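The sorting table in Dorkville

The workshop of Prilau is on the second floor of an old shoe store in Dorkville. The company sells small sets of colored cubes for school classes, and each set goes out in a printed box. The owner started it in November with 285 orders. She received me on 31 January 2021, and we spoke next to the table where the sets are put together.

"People think the cubes are the difficult part," she told me. "For me the difficult part is the table." The first one was dark, and the purple cubes were hard to find on it in the evening. She sold it and bought a light one with wood grain from Thaler. Then she put grey tape on the top to mark the work area. "Inside the tape we work. Outside the tape you can put your coffee."

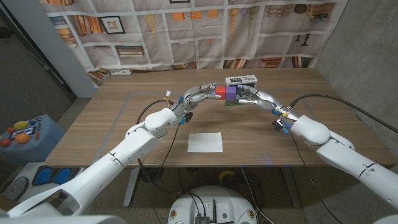

A red cube and a purple cube side by side over the table, with a small printed box behind.

I asked her why the colors are checked in pairs. She answered that one cube alone always looks correct. "You put red next to purple, and then you see if the red is too dark. I learned this from my aunt, who was sewing curtains."

Last year's stock list had 2,943 cubes in it, and 1,317 of them were red. She would like to have more green, but the paint from Plosix comes late. For the spring she has ordered 3,000 new boxes, with the same size and a thicker lid.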